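Jan 14, 2021

Wandetthorpe, second week. Back on the teleop rig with Eimear most of the day and my shoulders know all about it. 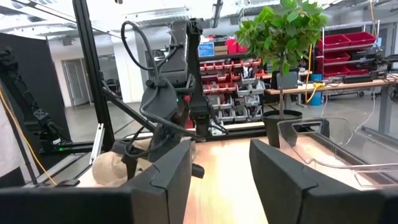 I said to Jianguo at lunch that I still don't see who this is for. He has his numbers, as he always does. 1171 demos in the Flesby set, another 100 wanted from us before the end of January, and then the policy gets trained and we find out if any of it was worth doing. I asked what happens if it wasn't. "Then we collect more," he said, and went back to his noodles. I don't think he was joking.

My trouble with it is that I'm a bad teacher. I drive the arms the way I'd drive a forklift, all stops and starts, and every one of my dithers gets saved along with the good bits. Eimear is much smoother. So which of us is it learning from? Both, says Fiifi, and the variety is good for it. Maybe. He said the same about lighting last week and then spent an afternoon taping cardboard over things.

Got through 30 episodes before morning tea and threw out a good few of them. Wrist view is the one I watch most now. Depth is rubbish through it, you learn to go by where the fingers sit against the grain of the table, and I'm not convinced the model will pick up on that. It might learn something else entirely, like the colour of the parts bins on the back shelf. Mentioned this. Got told there's a paper.

Mwangi rang from Flesby at two wanting to know why our files are named differently from theirs. Because nobody told us, mate. Jiahui was polite to him for up to 60 minutes and has now written a script to rename everything, which I'll believe when I see it run. Gu, our own bit of recording software, fell over twice while she was at it and took an episode with it – one of my decent ones, naturally.

To be fair, there was one stretch late in the arvo when I stopped thinking about the handles and just did the task, over and over, and it felt like using my own hands. Eimear reckons that's when the data gets good. Could be. Could also be when I stop noticing my mistakes.

They want to try a first policy on Wuka tomorrow. I've bet Fiifi a coffee it reaches for the wrong spot and sits there. He took the bet very quickly, which bothers me a bit.

Need to ask about a lower stool. Buy milk.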